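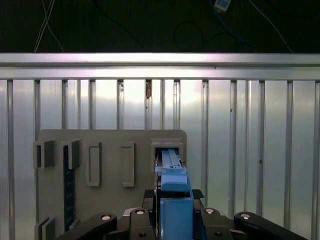 阅读时间：3 分钟

最后更新：2020年8月

鲁塔德利（Rutudley）社区夜校项目进展报告

各位基金会的老师，你们好。上次写信还是2月的事，这一晃半年过去了，早就该坐下来好好跟大家说说夜校的近况，拖到今天，先道个歉。

先说招生。春季班原计划在二楼教室开课，后来大家都知道，面授停了好一阵子，我们只好把识字班和记账班搬到电话和微信群里上。起初真有点担心，学员里年纪大的多，有几位连语音都不太会发，没想到孩子们在旁边帮忙，一来二去倒成了全家一起上课（有一家的外婆后来自己也报了名！）。到七月底，登记在册的学员是244人，其中18人是从托林（Toline）那边转过来的，路远，但线上课对他们反而方便。

再说教材。记账课本的初稿由福阿德·本杰隆（Fouad Benjelloun）老师执笔，他在菜市场跟摊主们聊了很久，把赊账、退货、零钱对不上这些事都写成了练习，读起来很亲切。课本分24课，前面大半已经试用过，利息那一课学员普遍觉得难，我们打算拆成两次讲，再多配几道跟买电器分期有关的题。印刷由宾迪科（Bindico）承接，第一批印了353册，纸比我们预想的厚一点，书包里背着略沉，不过翻多了也不容易坏，大家还算满意。

经费方面，教师课酬按原预算支出，场地费因为停课省下一部分，想请示能否挪作学员的流量补贴。这件事我们在电话里提过一次，现在正式写进来，烦请各位得空时给个回话，九月排课前知道就好。

不太顺的地方也要讲。晚间辅导的老师一直不够，尤其是数学；线上班的出勤到了六月明显往下掉，农忙是一个原因，群里消息太多、作业找不到是另一个原因。尤尼斯（Younis）路的那个教学点还没有恢复，房东想改租期，我们仍在谈。

下半年想先把面授小班慢慢开起来，每班人少一些，线上的群也保留着，让赶不过来的人有个去处。课本定稿之后会寄样书给各位，有什么意见尽管在书上画，我们收回来一条一条改。

相关文章
春季学期教学点情况说明
记账课本试用反馈汇总
线上识字班家长来信选登
夜校教师招募启事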